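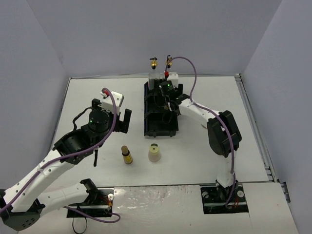

The county finance director has worked on 8 budgets, and she says the one now before the Rornidberg council is the first she could not explain to her own sister.

"People see a road levy on the bill and assume it pays for roads," she said in her office last week. "Part of it does. The rest has been moved into the general fund since February."

The levy costs the average household $267 a year. Under the draft, the county would keep it at that rate and cut the paving crew in Durkov by 2 positions.

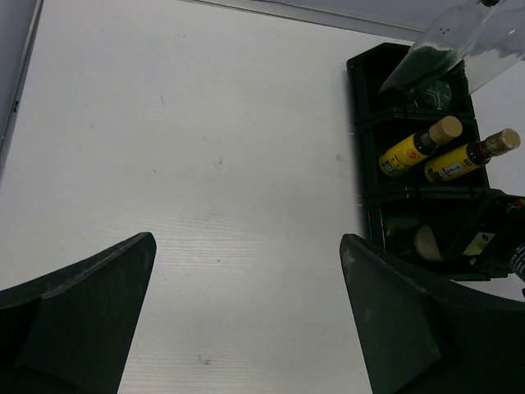 She does not blame the council for the shortfall. State aid dropped, and the contract with Laitinen, which handles winter plowing, went up in price. What bothers her is the way the money is labeled. "Think of three black bins standing in a column, with bottles in them," she said. "You can move a bottle from one to the next all day. You still have the same bottles." She would like every transfer listed on its own line, with a date and a reason.

Would that change any votes? She doubted it. "Maybe one or two. But residents could read it - that's worth something to me." 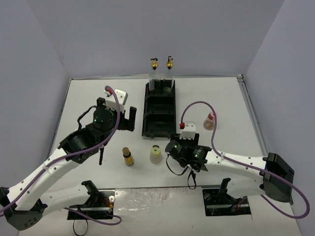
A petition asking for the line-by-line list has 3,000 signatures, most of them from the Tarkudix side of the county, where the roads are worst. She has not signed it and said staff should not. Asked if she would give the council the list anyway, she said it was already typed up. "They only have to ask for it."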